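Histlow Film Society, programming meeting
September 2019
Present: Lesia Tkachuk (chair), Zeeshan Dhanial, Nighat Awan, Ghassan Hijazi (minutes). Absent: Dace Jõgi.

1. Spring season. Zeeshan again proposed opening with Brumeck. Nighat had watched it twice and still could not say what the second hour was for. Lesia asked who, outside this room, would pay to see it. No answer recorded. Held over.

2. Gilani. The distributor wants 3,000 for two screenings and calls the film "a sure draw." Ghassan asked what that was based on. Lesia to get it in writing.

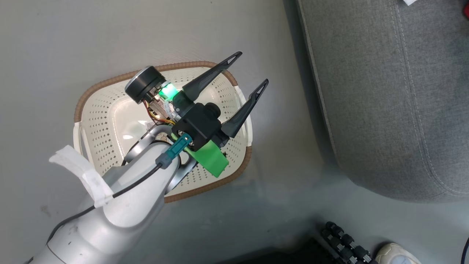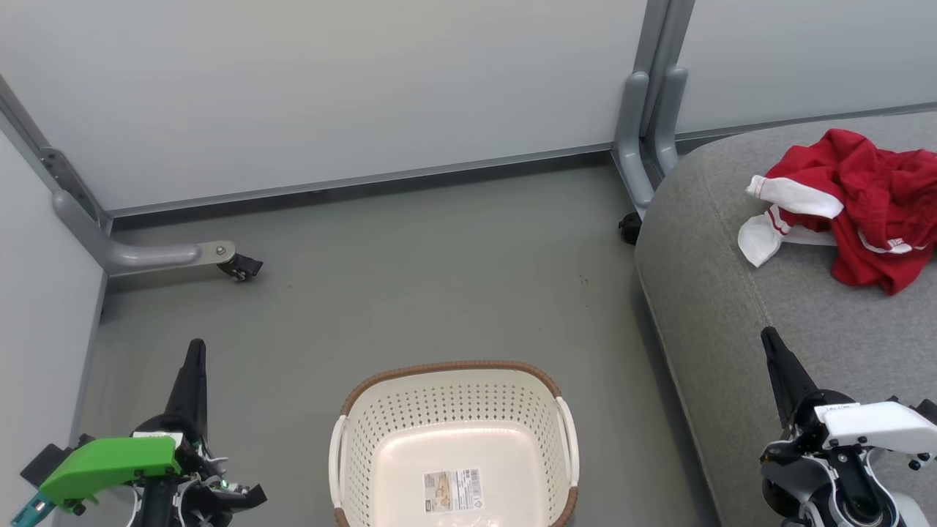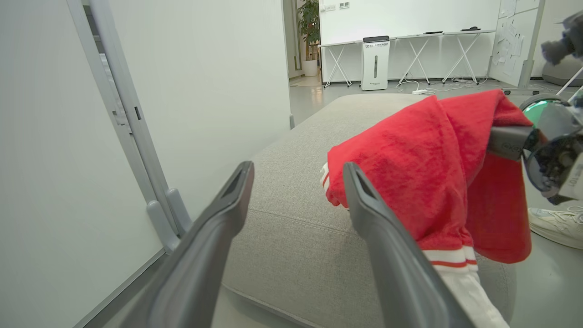
Histlow Film Society | Programming Group

3. Post-film talks. Last May's talk ran longer than the film. Zeeshan says people enjoyed it. Nighat doubts this. Limit of 8 questions agreed, on trial.

4. Nureo. Dace sent a note in favor. The note quotes only the poster. Members to watch the film before voting.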